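Dularel 60, nettoyeur basse pression pour toitures et façades

Accueil > Matériel > Nettoyage extérieur > Basse pression

Référence Priltilent : Dularel 60
Disponibilité : en stock à l'atelier
Location possible : oui, à la journée ou au week-end

Le Dularel 60 est l'appareil que nous attendions pour les surfaces qui n'aiment pas le jet : bardeaux vieillissants, crépi, bardage peint, pierre tendre, joints un peu fatigués. Priltilent l'a conçu autour d'une pompe à membrane qui envoie la solution nettoyante à faible pression et avec un débit très régulier. On mouille, on laisse agir, on rince. La mousse et les traînées noires se décrochent sans qu'on ait à gratter, et le support garde son grain !

Nous l'utilisons nous-mêmes sur nos chantiers depuis le mois d'avril, et c'est devenu la machine que tout le monde veut charger en premier dans la camionnette. Elle est maniable, elle démarre au quart de tour, et son réservoir de 60 litres laisse le temps de traiter un beau pan de toit avant de redescendre faire le plein.

Ce que nous aimons

Le réglage du débit, d'abord. La molette est grosse, crantée, et se manipule très bien avec des gants. En position basse, on obtient une pluie fine qui nappe le crépi sans couler partout (un vrai plaisir sur les façades claires, où la moindre coulure se voit). En position haute, la lance atteint facilement le faîtage d'une maison à un étage depuis le pied du mur, ce qui évite bien des allers-retours à l'échelle.

Ensuite le tuyau. Il reste souple même par temps froid, il ne vrille presque pas et il glisse bien autour des angles. Ceux qui ont déjà passé une matinée à démêler un tuyau raide dans une plate-bande comprendront notre enthousiasme. 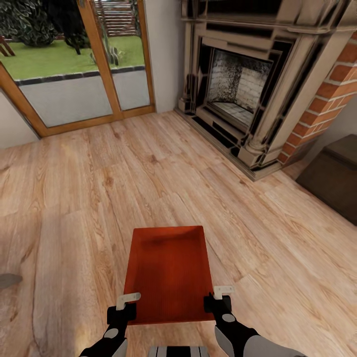

Et puis le bruit, ou plutôt le peu de bruit. La pompe ronronne. On peut discuter à côté, travailler tôt sans réveiller la rue, et les clients qui restent chez eux pendant l'intervention nous en parlent souvent.

Dernier bon point, l'entretien. Le filtre d'aspiration se dévisse à la main, la membrane se change avec un simple tournevis, et toutes les pièces d'usure sont vendues séparément. Kirsty Leckie, qui s'occupe de l'atelier, garde toujours des joints et des membranes d'avance. Un coup de fil avant de passer et le sachet vous attend au comptoir.

Caractéristiques

Type : nettoyeur basse pression à pompe à membrane
Réservoir : 60 litres, avec bouchon à large ouverture
Puissance : 2000 W
Alimentation : secteur, prise avec terre
Buses fournies : 2 (éventail large et jet droit)
Lance : télescopique, poignée à gâchette verrouillable
Châssis : acier peint, roues gonflables
Garantie : 2 ans, pièces et main-d'œuvre

Pour quelles surfaces ?

Toitures en bardeaux, en tuiles ou en ardoise, façades en crépi, bardage bois ou vinyle, murets, dallages, terrasses, clôtures. Le Dularel 60 convient aussi aux cadres de fenêtres et aux gouttières par l'extérieur, avec la buse en éventail. Pour une allée en béton très encrassée ou tachée d'huile, prenez plutôt un appareil haute pression : nous louons le Simard, qui fait cela très bien, et les deux machines se complètent à merveille sur une grande propriété.

Sur une peinture qui s'écaille, faites un essai dans un coin discret. 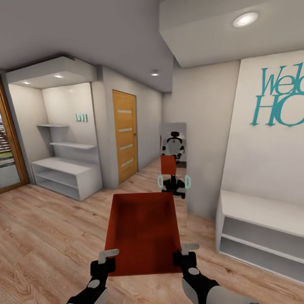 Quel produit mettre dedans ?

La pompe accepte la plupart des nettoyants pour façades et des antimousses du commerce, dilués selon l'étiquette. De notre côté nous travaillons avec le concentré Penmont, doux pour les plantations et très efficace sur les algues vertes. Arrosez quand même les massifs à l'eau claire avant et après l'application, surtout les jeunes plants. N'utilisez ni solvant ni acide, la membrane n'y résisterait pas.

Choisissez une journée couverte et sans vent. En plein soleil la solution sèche trop vite et il faut recommencer, ce qui est un peu rageant quand on a déjà rangé la lance. Sur un versant nord bien moussu, prévoyez deux passages espacés de quelques semaines : le premier détache le plus gros, le second redonne sa couleur à la toiture, et là, quelle différence !

Hivernage

Avant les premières gelées, videz le réservoir, faites tourner la pompe quelques instants à vide pour chasser l'eau des conduits, puis rangez l'appareil à l'abri, bouchon ouvert. Laissez le tuyau en grandes boucles sur son support. Au printemps, un rinçage à l'eau claire et on repart.

Contenu de la livraison

Nettoyeur Dularel 60 monté sur châssis
Lance télescopique et deux buses
Tuyau avec raccords rapides
Filtre d'aspiration de rechange
Notice en français

Location et essai

Si vous hésitez, venez l'essayer dans notre cour, nous avons un vieux pan de tuiles qui ne demande que ça. Pour une location, l'appareil est remis propre, réservoir vide, avec ses deux buses. La prise en main se fait sur place et on répond à toutes les questions, y compris celles sur votre propre toiture (apportez des photos, nous adorons ça). Le montant de la première journée de location est déduit du prix si vous achetez ensuite la machine.

Fiche mise à jour le 2018-11-12

Voir aussi : Simard haute pression, concentré Penmont, perches et brosses, pièces détachées Priltilent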